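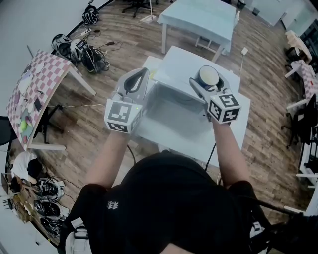 Le petit micro-ondes porte ouverte, sur la table blanche, et une boîte ronde à couvercle blanc.

Rapport d'avancement à l'attention de la Fondation Rizk
Projet Stomell, coin repas partagé de Trurkside
Rédigé par Theresia Schnyder, association Istedbridge, le 27 avril 2024

Madame, Monsieur,

Le coin repas fonctionne, et il fonctionne bien ! Lors de notre demande, en octobre, nous vous parlions d'un local vide et d'une idée assez simple : permettre aux personnes qui suivent nos ateliers de la mi-journée de manger chaud sur place, dans des boîtes que l'on emprunte et que l'on rapporte. Depuis l'ouverture, 438 repas ont été réchauffés à Trurkside, alors que nous en avions prévu 400 pour toute la période. Je n'osais pas l'espérer si tôt dans le projet, et toute l'équipe s'en réjouit avec moi.

Le mobilier

Nous avons finalement retenu des tables blanches à pieds blancs, faciles à essuyer et assez légères pour être déplacées quand la salle change d'usage. Notre premier plan prévoyait un comptoir fixe le long du mur. Nous y avons renoncé après avoir mesuré la pièce une seconde fois (la première mesure oubliait la cloison vitrée, et c'est moi qui tenais le mètre). Le parquet est resté tel quel, il est beau et il donne à la pièce une chaleur que nous n'aurions pas obtenue avec le revêtement du devis initial. L'argent prévu pour ce poste est donc encore disponible.

Les deux nappes à carreaux roses et blancs ne figuraient pas au budget. Elles ont beaucoup de succès. Plusieurs participants nous ont dit qu'ils s'installaient plus volontiers à ces tables qu'aux autres, et nous aimerions en acheter une troisième du même modèle si le magasin en a encore.

Le micro-ondes

Le choix d'un petit appareil a fait débat entre nous. Un grand modèle aurait accepté les plats familiaux, mais il aurait occupé presque toute la table, et la plupart des gens viennent avec une seule portion. Nous avons donc pris un petit micro-ondes blanc, posé directement sur la table, à une hauteur où l'on peut aussi s'en servir assis. La porte s'ouvre largement et les boîtes rondes y entrent sans qu'on ait à les incliner, ce que nous avions testé au magasin avec une boîte sortie d'un sac à dos, sous le regard perplexe du vendeur.

Côté usage, l'attente aux heures de pointe reste notre point faible. Quand un atelier se termine un peu tard, tout le monde arrive en même temps et la file se forme. Nous avons décalé la fin de l'atelier de couture, et c'est déjà plus fluide. Un second appareil serait utile à terme, mais je préfère observer encore quelques semaines avant de vous le demander.

Les boîtes

C'est la partie du projet qui m'enthousiasme le plus. Nous avons commencé avec 29 boîtes rondes en prêt et il nous en manque 11 à ce jour. Je sais que la perte paraît lourde sur le papier. Plusieurs emprunteurs nous ont pourtant déjà écrit qu'ils avaient la leur à la maison et qu'ils la rapporteraient, et nous avons ajouté un cahier de prêt tout bête, avec un prénom et une date de retour. Avant le cahier, nous comptions sur la mémoire de chacun, et la mémoire de chacun n'est pas un système d'inventaire !

Les couvercles sont un sujet à part entière. Nous demandons qu'ils soient retirés avant le passage au micro-ondes, et la consigne est bien suivie par les habitués. Pour les nouveaux venus, nous faisons une petite démonstration au début de chaque session : ouvrir la boîte, poser le couvercle à plat à côté de l'appareil, réchauffer, remuer, réchauffer encore si le centre est froid. Cela prend deux minutes et donne souvent lieu à des échanges de recettes. Le gratin de courge de la session d'hiver a fait le tour du quartier de cette façon.

Le nettoyage

L'intérieur du micro-ondes est essuyé après le service par la personne inscrite au planning. Nous avions d'abord prévu un nettoyage hebdomadaire, et la sauce tomate nous a fait changer d'avis dès la première semaine. La table est passée à l'éponge en même temps. Le produit acheté au départ sentait très fort, nous sommes revenus au savon noir.

Les câbles

Il nous reste du travail de ce côté, et je tiens à vous le signaler franchement. Des câbles noirs pendent au bord d'une table ou courent au sol, et il y a aussi une multiprise par terre le long du mur. Nous avons demandé un devis pour des goulottes et des passages de câbles plats. Je propose d'utiliser pour cela le reliquat du poste revêtement de sol, sous réserve de votre accord.

Ce qui vient ensuite

Nous voulons ouvrir le coin repas aux parents qui attendent leurs enfants pendant l'aide aux devoirs. Ils sont nombreux à nous l'avoir demandé, parfois avec beaucoup d'insistance. Il faudra pour cela un créneau supplémentaire au planning et quelques boîtes de plus, que nous prendrions cette fois avec un numéro inscrit sous le fond. Nous souhaitons aussi organiser un repas commun avant l'été, chacun apportant un plat. Vous y êtes très chaleureusement invités, et je vous enverrai la date dès que la salle sera réservée.

J'attends votre réponse sur deux points : l'affectation du reliquat aux goulottes, et l'achat de la troisième nappe, si vous acceptez de la faire entrer dans le poste mobilier. Les factures sont jointes à l'envoi, classées par poste. Il manque celle du savon noir, que je vous ferai suivre.

Avec toute ma reconnaissance pour votre soutien,

Theresia Schnyder
Istedbridge, projet Stomell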